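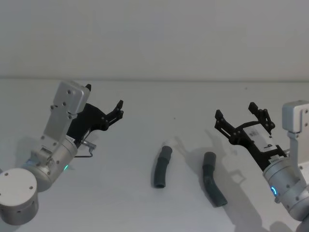 Two-arm hose cell at Gotia stopped after fault

27 February 2019

If you were hoping to see the two-arm hose cell at Gotia running this week, I'm afraid you're out of luck. It got switched off partway through a run and it's staying off until the folks from Skirkell have been through it.

I got the story from the people in the Tulley building, who run the thing, and they were pretty open about it. The job is simple enough on paper. Short hoses go on the table, the two arms each pick one up by the end, and they bring them together so a joining piece can go in later. They'd done 92 pairs without any trouble. On the next one the left arm closed on its hose, lifted it, and then just kept going – straight across the middle and into the other gripper.

No one was hurt, I'm glad to say. Everyone was behind the line, and the stop button did what it should. But the arm should have halted by itself the moment it met something hard, and it took 11 seconds and a person's hand to stop it. That's the part that has everybody bothered (me too, I've stood next to that table plenty of times!).
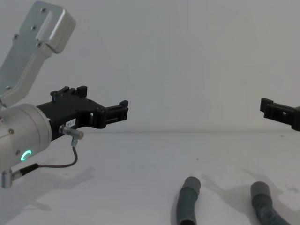 The damage came to 2 bent fingertips and a cable that had been pulled halfway out of its plug. All of that was swapped out the same afternoon, and the arms have been moved by hand since then to check that nothing is binding. What they haven't done is let the program run at full speed again, and they won't until the contact stop has been tested on both sides.

So what went wrong? The best guess right now is a setting. The control software, which everybody here calls Nikolovski after the package it came in, was updated in November, and the force limit for the left arm seems to have gone back to whatever it shipped with. The right arm kept its old number. I asked why no one caught it sooner and the answer was that the arms hardly ever touch, so there was nothing to catch. Fair enough, I guess, but I'd still want that on a checklist somewhere – and I'm told it's going on one.

Skirkell is sending 2 people to look at the logs. Until they sign off, the Gotia open afternoons will go ahead without the hose demo, and the viewing area next to the cell stays closed. I'll post again when I hear that it's back up.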